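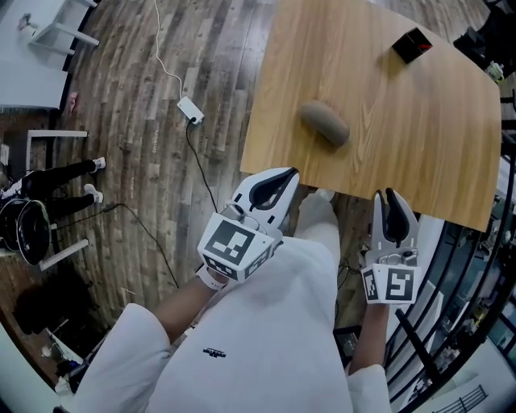
My harmonium came back from the repairer on Wednesday and I want to write a few things about it, because many people asked me why I did not simply buy an electronic keyboard.

It was my grandmother's instrument. It has 39 keys and two sets of reeds. For 9 years it stayed under a bed in my uncle's house with a bedsheet over it, and when I opened it three of the low notes did not speak at all.

The repairer is Bhupendra Rathore. He works in one room behind a sweet shop and he does not answer the phone before noon. He put his ear on the bellows, pumped two times and said, "Leather is finished, reeds are good." I was so happy about the second part that I forgot to ask the price.

The price was fair. New leather on the bellows, new felt under the keys, cleaning of all reeds, tuning. He does the tuning by scratching the metal very lightly - near the tip to make the note higher, near the base to make it lower. I watched one reed being done and after that I had to look away.

A question from Neelam Chauhan: is it tuned to 440? No. The old reeds were a little sharp and he advised me to leave them so. If I play alone or with a singer it makes no difference. If I play with my friend's flute, it makes a big difference, and we have already suffered one evening of this.

My teacher, Pallavi Bajpai, gave me one rule for the left hand. Pump slowly, and start the next stroke before the air is gone. I thought I understood it. Then I heard a recording of myself and the melody was breathing like a man who climbs stairs.

For now I practice one scale in the morning and one song at night. The song is a lullaby my grandmother sang. I know only the first verse. My cousin Sarita believes there are three more, but she and her mother do not agree about the words.

Somebody wrote to me that the harmonium is "a poor man's organ." I have heard this joke also about the accordion. Please come and listen to a slow song played in a small room with the window closed, and then write to me again.

One practical thing I would like to ask. In the rainy months, do you keep anything inside the case against the damp? Bhupendra says cloves in a cotton bag. Godfrey Mbwambo, who plays a much older one than mine, says only to play it every day.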